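# The Gripper Kit That Wants to Learn Your Chores

The Umivell hand kit arrives in a padded case about the size of a trumpet's, and the sales pitch fits on the card inside the lid. Pick up the gripper, do some housework, send off the recordings, and a robot will learn to do what you did. Jesdale, the company behind it, sells the hardware outright and then sells the processing by subscription. The second part is where the money is, and it's the part I had the most trouble getting straight answers about.

I've been covering home automation long enough to own two robot vacuums that can't get over the same door sill. So I came to this one in a bad mood. But the basic idea is sound. Teaching a robot arm by steering it remotely is slow, and the arm costs more than most cars. A gripper you hold in your fist costs far less, goes anywhere you go, and records the motion of a real person doing a real job. Plenty of labs work this way already. What Jesdale claims to have added is polish: a kit that a small business, or even a keen household, can use without an engineer in the room.

The kit costs $862. For that you get the gripper, a charging dock, a calibration board and three months of the processing service. After that the subscription begins, and the price depends on how many hours you upload. The brochure describes this as "flexible." My phone company uses the same word.

Setup took most of a morning. The calibration board has to lie flat in good light, and the software rejected my first 11 attempts with the same message, which told me to try again. Once it worked, it kept working, and I'll give the company credit for that. The grip itself is comfortable for short jobs. The jaws follow your squeeze closely enough that you stop thinking about them after a while.

Then there are the tasks. Jesdale's starter library suggests a handful of household routines, and tidying trash is the one the company likes to show to buyers. It's a clever choice. Trash is forgiving. You can crush it, drop it at an angle or let it land upside down, and it still counts as thrown away.
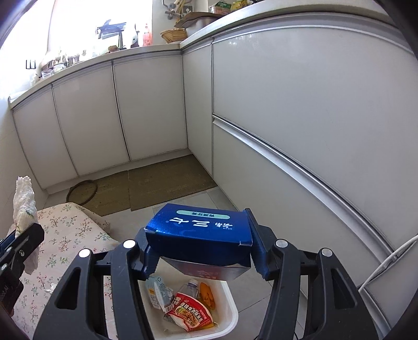 Try the same tool on something that matters and the picture changes. Boxes and cartons have flat sides, and two jaws can get a decent hold on them. A wet wine glass is another story, and so is a fitted sheet, or a bag of flour with the top rolled down. I went through the starter library looking for jobs like these and found almost none. When I asked why, the support desk told me that harder tasks were "on the roadmap." It didn't say how far along the road.

My bigger complaint is with what comes back. You upload your sessions, wait, and receive a trained model file along with a score. The score for my trash routine was high, and the report was full of green bars. But the score measures how closely the model matches your own recordings. It doesn't tell you what a robot will do in a kitchen with different counters, a taller bin or worse light, and that is the only question a buyer should care about. To find out, you need an arm. Jesdale doesn't make one. It points customers to a partner program run by Bestesau, where an arm can be leased for a minimum of 6 months.

Add that lease to the subscription and the cheap kit starts to look like the handle on a very expensive drawer.

There's also the matter of privacy, which gets a single page in the manual. The gripper's camera sees whatever is past your hand. In my house that meant mail, medicine labels and once, briefly, a relative in a bathrobe. Faces are blurred on upload, the manual says, and I saw nothing to suggest otherwise. Documents aren't mentioned. I'd want that in writing before I carried this thing into anyone else's home, and I'd want a delete button that covers the trained model as well as the recordings.

Ní Bhriain, a smaller outfit with a rival kit, takes a different route. Its gripper is clumsier and its software looks ten years old, but you can process everything on your own computer and keep the files. For a workshop with someone technical on staff, I think that's the better buy today.

Who should get the Umivell? A research group with an arm already bolted to the bench could do well with it. The recordings are clean, the hardware held up to around three weeks of daily use, and the dock charges quickly – small things, but they add up when you're doing the same motion all afternoon. Everyone else should wait until the company publishes results from kitchens it hasn't seen before. I asked for those too, and was sent the brochure again.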